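Notes from the Memulside Workshop: Rebuilding the Gripper Bench

Work on the arm resumed in September, after a summer in which the shared workshop at Memulside was closed for repairs to the roof. Members who have followed these pages will recall that the first version of the gripper was set aside in the spring. The present entry records what has been changed since then, what remains to be done, and one or two matters on which I would welcome correspondence.

The arm itself is a secondhand Eskildsen unit, purchased jointly with Dalia Sakalauskas and assembled on the long bench nearest the window. Its joints are sound. The base was remounted on a steel plate with 4 bolts, replacing the clamps, which had allowed the whole assembly to creep during longer sessions. Ms. Sakalauskas undertook the drilling of the plate. I undertook the wiring, and I regret to report that it was done twice.

The fingers were the principal subject of the rebuild. The earlier pair were printed in a rigid material and closed well on square objects, but they slid on anything with a curved side. The new pair are narrower toward the tip and are driven by a single motor through a small rack and pinion. The motor controller is a Drondden board, which accepts commands over a serial line and reports the current drawn. Closing is stopped when that current passes a set limit. The limit was initially 400 milliamps, a value taken from the notes supplied with the motor. It proved too high for soft items, and it now stands at 200. Heavier objects are handled with a separate setting, selected by hand before each run.

I should add a word concerning the cable. The line to the gripper motor formerly ran outside the arm and was held with ties at each joint. On two occasions it caught on the elbow. It has now been led through the hollow section of the forearm and leaves it just short of the wrist, with a short loop of slack. The connector was also changed for one that locks.

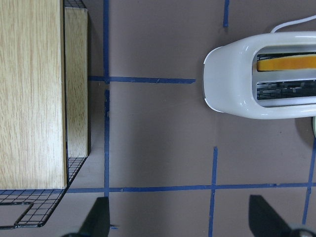

The small camera at the wrist is the part of the build that has demanded the most patience. It is fixed so that both fingertips remain in view when they are open, and the software must decide from that picture alone where an object lies and how it is turned. Blue painter's tape was chosen for the grid on the work surface, as it lifts cleanly and stands out well against the mauve-brown. The strips have wrinkled a little and several of the ends are frayed, and I intend to lay them again with a straightedge. The toaster is a more exacting subject than I had supposed. Its white plastic body is glossy, and the bright reflections along the top and sides are readily taken for edges by the detection routine. The slots, with their dark wire guards, are far more dependable as a reference, and the routine now looks for those first. The wire rack presents the opposite difficulty, being nothing but edges, and it is excluded from the search altogether for the time being.

Calibration follows a fixed order. The arm is brought to its rest position, the camera is allowed to settle, and the corners of the grid are marked on the screen by hand. The program then computes the relation between the picture and the surface. Ida Sauerland, who wrote the original version of this program for a plotter, has kindly permitted me to adapt it, and the revised code will be placed in the workshop's shared folder under the name Cekmont — her choice of name, which I have retained. Anyone using it should note that the vertical offset is entered in millimeters, whereas the plotter version expected inches. I lost most of an evening to that difference.

The speed of the arm remains limited in software, and the stop button is kept on the front edge of the bench, within reach of the person seated at the keyboard. Members working nearby are asked to leave that side of the bench clear while the arm is powered.

Three items are outstanding. The fingertips require a lining with better grip, and I have not yet settled between silicone sheet and self-adhesive rubber. The lighting should be made more even, perhaps with a diffuser over the bench lamp, in order to reduce the reflections already mentioned. The motor mount shows a slight flex under load and will be printed again with thicker walls. Readers with experience of bonding silicone to printed parts are invited to write to me through the contact page, or to leave a note in the tray beside the drill press.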